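Garnitz Room Pickup Set
README, release 2

What this is

Garnitz Room Pickup is a collection of short robot episodes recorded in small furnished rooms. Each episode is one attempt at moving a soft item, such as a garment or a cloth, into or out of a container standing on the floor. We gathered it to train the Lulus policy, which takes wrist camera video and gripper state and predicts the next arm motion.

The release holds 3613 episodes. Of these, 449 are marked as failed and kept in a separate folder. Please read the section on failures before you merge the two.

How episodes were gathered

An operator drives the arm by hand controller. The operator watches the wrist view on a monitor and has no direct line of sight to the gripper, so the person sees what the policy will later see. An episode starts when the operator presses record and ends when they press it again or after the time limit, whichever comes first.

There are 18 room layouts. Between layouts we move the seating, the container and the lights. Within a layout only the soft item and its starting fold change. Operators were told to drop the item from waist height before each episode and leave it as it fell.

Folder layout

episodes/ holds the successful runs, one folder per run
failed/ has the same structure
layouts.csv lists layout number, container type and lighting note
splits/ has train and test lists, divided by layout

Each run folder has the wrist video, a table of joint positions and gripper opening, and a one-line text instruction. The instructions were typed by the operators and have not been cleaned up. Spelling varies, and the same container may be a basket in one run and a bin in the next.

Failures

A run is failed if the item is dropped outside its target, if the fingers close on the container, or if the arm stops on a force limit. Runs where the operator gave up are also here. The reason code is in the last column of the table. Code 7 was used inconsistently in early layouts and should be ignored.

Known problems

Shiny fabric is harder to label than matte fabric. The Adeleke masks, which we include for convenience, often break along bright folds. Gray furniture against a pale wall also gives poor depth estimates, and the fingers are dark enough that auto exposure shifts when they cross a light surface.

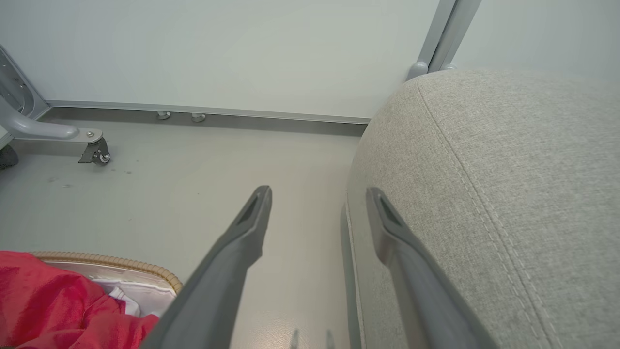
Video and joint data are stamped by different clocks. The offset is written in each run folder as offset.txt, and the Marasska loader applies it by default. If you write your own loader, subtract the value from the video time. Runs with no offset file should be skipped until we upload the fix in August.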